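Venorlow to Reseal Concrete Walks and Lots Across Clatetti

CLATETTI – Venorlow, a pavement maintenance contractor, will begin resealing joints and cracks in concrete walks and parking areas throughout the Clatetti district in March. The work covers 3277 feet of walkway and 2487 feet of parking lot joints. It is the first full resealing program in the district under the company's new maintenance contract.

Crews will start on the north side and move south one block at a time. Work hours are 7 a.m. to 4 p.m. Each section will be closed to foot traffic and vehicles until the sealant has cured, and signs will be posted the day before a closure. Businesses will keep at least one open entrance.

"Most of the calls we get are about slabs that have already settled," said Gönül Öztürkmen, operations manager at Venorlow. "By then the joint has usually been open for several winters. We would like to get to them sooner."

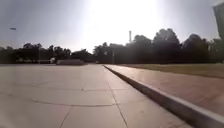
Venorlow sorts joints and cracks separately when it prices a job. A joint is a planned break between slabs and normally runs straight, so it can be cleaned and filled by machine at a steady pace. A crack goes where it wants, like the gently curving one that crosses the large square slabs in the photo, and is routed by hand before filling. Edges along a raised curb are treated as a third category and get a softer sealant that allows for more movement.

The company will use Vimari, a gray silicone sealant, on all walkways. Parking areas will get a hot-applied product. Old filler will be removed and hauled to the Yatsenko transfer yard.

"Residents should move cars by 6:30 on the morning their block is listed," said Nuwan Hettiarachchi, who is scheduling the crews. "If it rains, that block goes to the end of the list and we post new signs."

The block list will be updated every Tuesday at the Venorlow office and on its website. Property owners who want private driveways sealed at the same time can ask for a quote at the office before crews reach their block.

Venorlow repairs and maintains concrete and asphalt surfaces for property managers, schools and local districts.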